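Briltus releases version 2 of its bimanual control stack

1/6/25

Briltus has released the second major version of Kahraman, its control and planning software for two-handed robots. The update replaces the fixed task scripts of the first version with a planner that works out each arm's next move from the current camera view, and it changes how the two arms share a workspace.

In version 1 each arm held a lock on the whole table while it moved. The other arm waited. Version 2 divides the workspace into zones that are claimed and released during motion, so one hand can hold an item down while the other gets ready for the next step. The zones are recalculated every 100 milliseconds. If both arms ask for the same zone, the one already in contact with an object keeps it.

Perception has also been reworked. Soft packaging was a weak point in the earlier release, which fitted a rigid box to every item and often placed the grasp point on a loose fold. Kahraman now keeps a surface estimate for each bag and updates it after contact, using finger position as well as the image. Label detection runs as a separate process and can ask for the item to be turned over before it is passed on.

Vinasness, which sells parcel-handling equipment, has been testing the release at its Modcombe site since October. The trial cell takes bagged parcels to a scanning station, where the waybill has to face up, and a conveyor runs alongside the table. Briltus says the test log holds 2099 parcels, of which 211 needed a second grasp. Missed labels are recorded separately and have not been published.
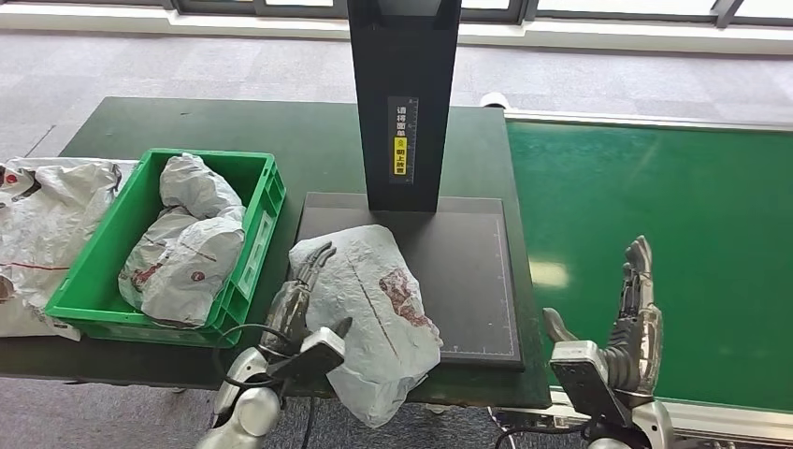
The planner logs a reason code for every rejected grasp, and these can be replayed offline against a changed configuration. Replay needs the recorded joint data as well as the video -- logs made with version 1 do not contain it and cannot be converted. The replay buffer is limited to 2000 grasps by default.

Existing users will need to recalibrate the head camera after upgrading, as the transform format has changed. Task scripts from version 1 will still load in a compatibility mode, but they run with the old table lock. A tool for rewriting them is planned for a later release.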